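**1/** OK friends, a few of you asked in the replies back in October what I thought of the Desetti picking kit, and I kept saying "give me a minute." It has been a good deal longer than a minute. Get a coffee, this one runs on a bit.

**2/** For anyone new here: Desetti is the software and gripper package that Bunting sells for arms you already own. You bring the robot, they send you the gripper, the wiring, a license and a very thick binder. I love the binder. Please never stop printing the binder.

**3/** Our shop in Braladby does sorting for secondhand and returned goods, so what we need is an arm that can reach into a bin of whatever turned up and take out one thing at a time. No neat rows, no matching parts. If you only pick identical boxes, you can buy something cheaper and be very happy with it.

**4/** Setup first. The binder says 2 hours and it took us 3, and most of the extra was me rerouting cable. Leave yourself more slack at the wrist than the drawing shows! You want a generous loop up there before you tie anything down.

**5/** Clamp your bins, too. I know it sounds fussy. A bin that creeps even a little will throw off your picks and you'll spend the whole morning blaming the software (ask me how I know).

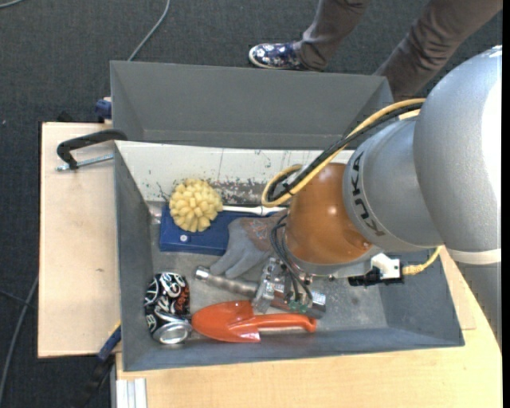

## The part you all asked about: does it pick?

**6/** Mostly yes, and better than I expected. A KUKA arm over a mixed bin like this one, with a scrub brush, a work glove, a hand trowel and a crumpled can, is pretty much our daily bread. Long handles are where the kit is happiest. Trowels, brushes, anything it can get hold of across the middle.

**7/** Gloves are harder. Soft things drape over their neighbors and the kit likes to treat glove-plus-whatever's-underneath as a single object. There's a setting called "separate soft items" buried on the third menu page. Turn it on. It slows each pick down a touch and I've never once wanted to turn it back off.

**8/** Shiny metal is the other sore spot. Anything round and polished gave us trouble until we moved the lamp, and after that it was so much calmer. Try your lighting before you write to support.

**9/** We ran 2,003 picks before I let myself have an opinion. The fingertip pads wanted changing once in that stretch, and swapping them is a 20 minute job with the little wrench they include. Buy a spare set with your order so you aren't waiting on the mail.

**10/** Support has been lovely. Bunting runs it out of their Vustthorpe office and I got a real reply the same afternoon, with a sketch attached – a hand-drawn one! – showing where my bracket was on backwards.

**11/** Things I'd change: the license renewal screen is confusing, the cable ties in the box are too short, and the quick start card skips the step where you tell it how deep your bin is. Do that step. It's in the binder under "containers."

**12/** Would I buy it again? Yes, for mixed bins, with the spare pads and a bag of longer ties. Send me your questions and I'll get to them after supper – somebody already asked about stacked bins and I need to go look at my notes.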